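Alten Ledersessel pflegen in drei Schritten

Ein Ledersessel verzeiht viel, Olivenöl aus der Küche gehört nicht dazu. Wer den Tipp von Opa hat, liest bitte weiter.

1. Absaugen und freiräumen
Decken und Tücher runter, Polsterdüse drauf, Stufe klein. In den Falten der Lehne wohnt erfahrungsgemäß das halbe Frühstück. 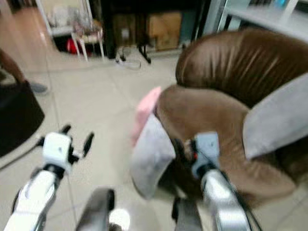

2. Reinigen
300 ml destilliertes Wasser, ein Spritzer Filix Lederseife, aufschäumen. Nur den Schaum benutzen und immer von Naht zu Naht arbeiten, sonst gibt es Ränder, die man später »Patina« nennen muss. Für Samt und Plüsch gilt das alles nicht, da reicht eine weiche Bürste in Strichrichtung. 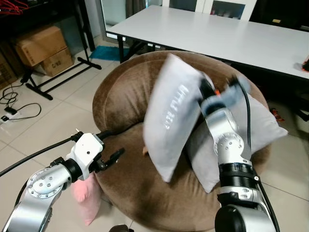
Brauner Plüschsessel mit zwei hellgrauen Kissen

3. Fetten
Etmont Balsam dünn auftragen, fast 49 Minuten Geduld haben, dann mit einem weichen Tuch nachreiben. Fusselt das Tuch, fusselt der Sessel.
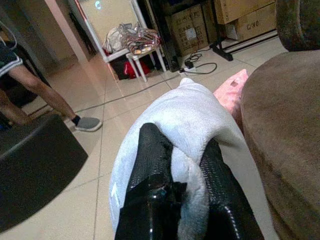
4. Hinsetzen
Erst am nächsten Morgen. Helle Hosen noch später.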